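Arm stops with contact force fault while pushing blocks, but nothing is touching the finger

Asked in: Cells and Small Arms
Tags: force fault, push task, tool offset, table height

Poster: tablehand_laltholm

We have a tabletop pushing cell at the Laltholm site. The arm carries a single black rod, pointing straight down, and slides printed shapes across a wood board on a blue perforated table. The controller is a Seleck and the job software is Borer.

Since October the cell has been throwing a contact force fault in free travel. The arm moves to a start point between two pairs of blocks, comes down to push height, and stops before any sideways motion begins. The log gives the fault as "Z contact, unexpected." Clearing it and repeating the same move usually works. Sometimes it takes three tries.

In the last full run there were 4000 pushes and 219 of them ended in this fault. Before October I would see one or two in a run that size.

What I have done so far:

Re-zeroed the force reading with the arm up and clear of everything.
Restarted the controller cold.
Swapped the rod for a spare of the same length.
Ran the descent at half speed. There are fewer faults, but they do not go away.

The start point below is typical. Push height is set so the round end of the rod stays just above the wood.

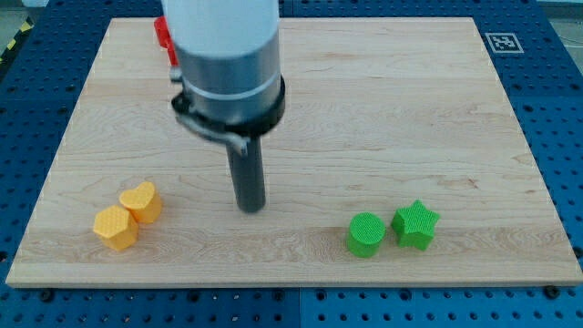 Additional details

The board was changed in October for one cut from different stock. I measured it at one corner and it matched the old one, so I left the height value alone. The fault threshold has not been changed. Clearance in the job file is 2 mm.

I would like to fix this without raising the threshold, as the guarding assessment refers to the present value.

Poster: gantry_and_shim
Marked as accepted

Your board is probably not flat. One corner measurement tells you the thickness at that corner and nothing about the middle. With 2 mm of clearance, a small crown in the wood plus the overshoot at the end of the descent is enough to touch. Fewer faults at half speed fits that, as overshoot drops with speed.

Check it in this order:

1. Stop the job and lock out motion before you reach over the table.
2. Take the blocks off. Lay a straightedge across the board in both directions and along both diagonals. Look for light underneath and for rocking.
3. If the board is bolted down, loosen the bolts and repeat step 2. Overtightening can bow a board that was flat on the bench.
4. Using the guarded slow mode, touch off at the four corners, the center, and the middle of each side. Write down Z for each.
5. If the spread is more than half your clearance, replace the board or fit a height map. Borer can take a plane from three points, but a plane will not follow a crown.

Then plot the fault positions from the log. If they cluster where step 4 reads high, you have the answer. If they are spread evenly over the board, look at the mounting above the rod. A clamp that is not fully closed lets the tool seat at a slightly different height after each change, and a re-zero of force will not show it.

You are right to leave the threshold where it is. If it is named in the assessment, changing it means redoing the assessment.

Poster: leclerc_user_3000

had same thing on a Leclerc arm, was the cable. it pulled on the sensor when the wrist went low. retie the cable with some slack. also try 4 mm clearance

Comments on this reply

gantry_and_shim: Cable drag is worth ruling out. Run the same descents with the board removed. If the fault still appears, it is drag or the sensor. I would be careful with 4 mm. Check it against the height of the shortest block first, as a push near the top edge can tip the part.

tablehand_laltholm: Ran the descents with the board off and got no faults. Put it back and touched off at nine points. The center is 1.3 mm higher than the corners. With the bolts loosened it drops to 0.4 mm. I have retightened by hand only and the next run is loaded. The clamp was closed properly. Cable left as it was.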